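Housekeeping Basics, Unit 4: Towels and the Washroom
Handout to go with the morning session, Bautista Medina

Please read this before you come in, and bring it with you, because there is a fair bit of margin to scribble in and I do like to see scribbles.

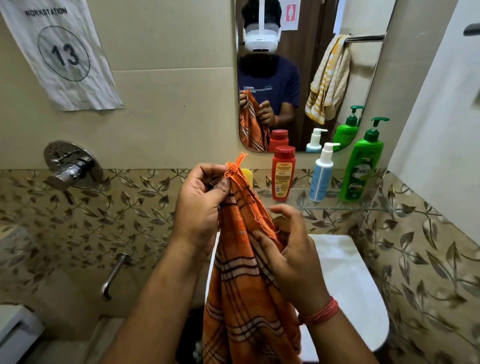
We spent the last unit on bed linen, and many of you asked why towels get a whole unit of their own. Well, a towel is handled by everybody and looked at by hardly anyone, and a small washroom with one tired towel in it feels neglected however well you scrubbed the basin!

Start with the edges. Take a corner between finger and thumb, let the rest hang, and look along the fringe. A few loose threads on a checked or striped cotton towel are no tragedy. Snip them level with small scissors and please never pull, or you may draw a line right across the weave. If the fringe has worn back into the body of the cloth, the towel goes in the mending basket, and Yiran Yao will go over hemming with you in July.

Then the fold. Hold it up at chest height, bring the long sides together, smooth it down with the flat of your hand, and fold it once more over the rail with the good edge facing the room. Bright patterns are forgiving of marks but very unforgiving of a crooked fold (those stripes tell on you).

The shelf under the mirror comes last. Lift every bottle, wipe beneath it, wipe the bottle too, and set them back with labels forward and pumps pointing the same way. Glass shelves show every ring.

For next time: read pages 16 to 81 of the course reader, and write me 200 words on a washroom you know well, your own or your grandmother's, and how the towels are kept there. Mine were always damp, I'm sorry to say.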